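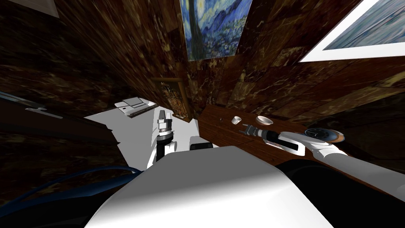 Slide 1. Side quests and the people who forget them

Thanks, Josefien, and thanks to whoever left the heating on. Say name, say job: quest writer on Rarklow, before that Perić, before that a call centre, where the dialogue trees were worse but the pay was regular.

Ask for hands: who has finished every side quest in a game they liked? (Expect three liars.)

Slide 2. The innkeeper of Wiseck

Rarklow shipped with 100 side quests. My favourite was the innkeeper in the village of Wiseck, who asks you to find her brother. You find his boot in a marsh, his coat on a bandit, and then him, perfectly well, running a rival inn. I wrote 1700 words for those two. Players skipped nearly all of them. Median time on the brother's big speech was long enough to press a button.

Read the first line of the speech aloud. Stop before the second. Let them feel grateful.

Slide 3. Where the quest dies

Walk through the chart slowly, the axis labels are tiny and that's my fault.

Quest accepted: fine.
Boot found: fine, it's on the road anyway.
Coat found: big drop. The bandit camp is level 60 and the quest turns up at level 12.
Brother found: a handful of very patient people, and Teodoro Dimaculangan, who was testing it.

Teodoro filed the bug as "brother unreachable, possibly on purpose." It was closed as by design. I've never been prouder of a ticket.

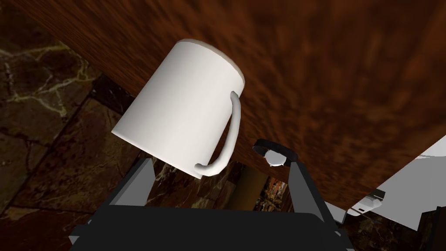
A mug, tilted, handle to the right.

Slide 4. Three fixes we tried

Moved the coat to a washing line outside the camp. Completion went up, and so did complaints that the bandits had gone soft.

Gave the brother a name. He'd been "Innkeeper's Brother" through the whole beta. Nataša Golob called him Plandix over lunch and by dinner it was in the build. People on the forums now have opinions about Plandix. One of them has a tattoo.

Cut the speech to 90 words. This hurt. Pause, drink water, look wounded. 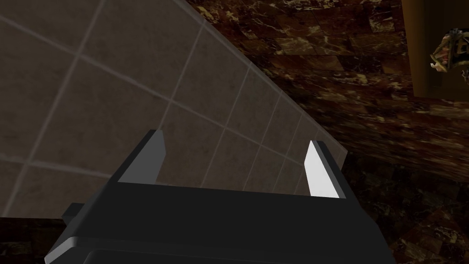
The odd part is what happened to the sister once he had less to say. She'd been a quest marker in an apron, and suddenly players were walking back to Wiseck to tell her off for sending them into a marsh. We hadn't written a reply to that, so she offered them soup. She offered everybody soup, including the final boss if you kited him far enough.

Slide 5. What I'd do over

Put the danger near the level of the person being asked to walk into it. Thodoris Papadakis says this in every review meeting and he's been right every time, to his enormous satisfaction.

Write the reply for the player who comes back cross.

Leave the soup in.

If running long, skip the clip and go to questions. Jaxon Sutherland has the roving mic. Don't take the one about the horse.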